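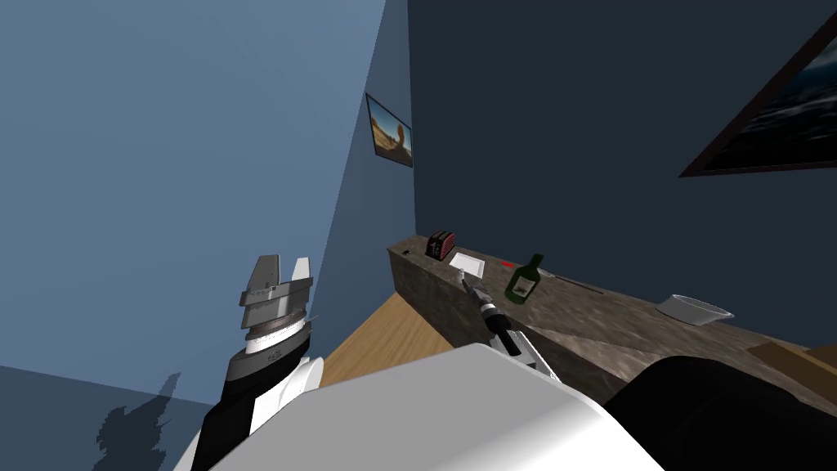 The Third Assessment

The Besa kitchen service was offered to Cuvano for a trial of 30 evenings. Firdevs Keskin, appointed assessor, recorded that one gripper had reached towards the white tray while the other pointed upward.

"Does it await instruction?" enquired Mr Yalçınkaya.

"The terms do not say," she replied - and entered a query against clause 146.

At nine she signed the form, leaving the box marked Recommendation blank until February.

Search this site Go
Contact | © Zunura | Back to top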